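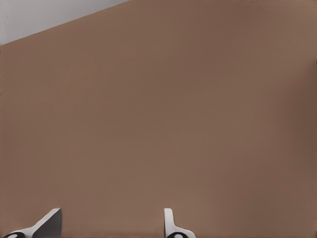
How often does a wooden cutting board need oiling?

Once a month for a board in daily use, and any time a few drops of water soak in when they ought to bead up.

That is the short version. The long version involves my cupboard, where I keep three boards and a bottle of mineral oil with a permanently sticky cap.

Use food-grade mineral oil from the drugstore. The fancy board oils are fine too, if you enjoy paying extra for a label with a leaf on it. Skip olive oil and anything else you would put on salad. It goes rancid, and after that every apple you slice tastes like the back of a pantry.

Wash the board the night before and stand it on edge to dry. Next day, warm the oil by sitting the bottle in a mug of hot water for 15 minutes, pour on more than seems decent, and rub it in with an old T-shirt. Do the ends twice - end grain drinks like a camel. Leave it overnight and wipe off whatever is still sitting there in the morning.

Onion smell: coarse salt and half a lemon, scrub, rinse, dry. Garlic takes two rounds. Fish takes two rounds and some patience.

Fuzzy patches come off with fine sandpaper, going with the grain. I spent almost 40 minutes on my oldest board last June and it came up very nicely, apart from the burn mark, which I have decided is character.

A board that rocks on the counter has usually been getting wet on one side only. Lay it hump side up on a damp towel overnight and see if it settles. If it doesn't, put a folded dishcloth under it and call it a cheese board.

Keep it out of the dishwasher. I know. You did it once and it was fine. Mine was fine once too, and the second time it came out in two pieces, which did at least solve the storage problem.

Next week: getting candle wax out of a tablecloth, including the method that made it worse.

Posted 5 Dec 2020 in Kitchen
34 comments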